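Visits > Site reports > Drakden test hall

Visits Standards notes Forms Archive Contact

Drakden test hall, March 2024

The visit covered the benches where Jukard checks small arms against its handling rules, drafted last November. The draft has 58 clauses. Seven concern guarding, and those took up most of the morning.

Rule 4 requires a clear panel on any side of the bench a person can stand at, and cables that leave the arm must hang free of the fingers at full reach. The reference task is a block and a wooden bowl.

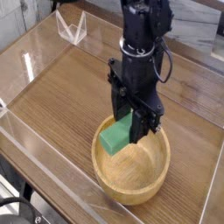 Gunawardena objected to the wording of Rule 4, saying that "free of the fingers" gives no distance and that two inspectors would pass different benches. The hall staff accepted this. A minimum clearance will go into the next draft.

Rule 9 deals with the fingers when they are inside a container. Speed is to be reduced before the tips go below the rim, and the reduced speed holds until they are clear again. A bench is signed off after 500 cycles, of which 99 per cent must finish with no contact between finger and rim. Stops made by hand are logged separately and do not count as failures.

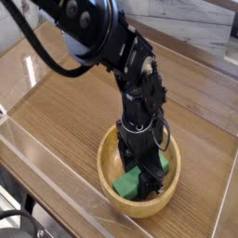 Gripper below the rim, Rule 9.

Fasteners come under Rule 12. Screws on the wrist and gripper are to be checked by hand at the start of each shift and the result written on the bench sheet. Balska uses a paint mark across each screw head at its own site, which makes the check quicker. Jukard has not adopted it.
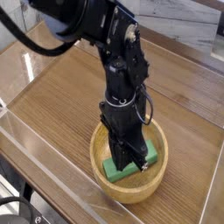 Reference task, block lying across the bowl.

The last item was panel condition. Scratches are allowed if the operator can still see the fingers from the normal standing position. Cracks are not allowed at any size, and a cracked panel takes the bench out of use until a new one is fitted.

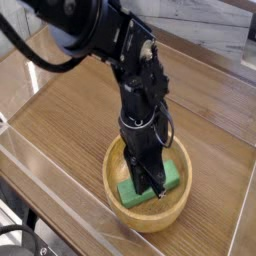 Balska asked whether the rule should also cover glare, as a panel in good condition can still hide the fingers under the wrong lamp. Jukard's draft has no clause on lighting. The point was entered in the visit record for the next revision.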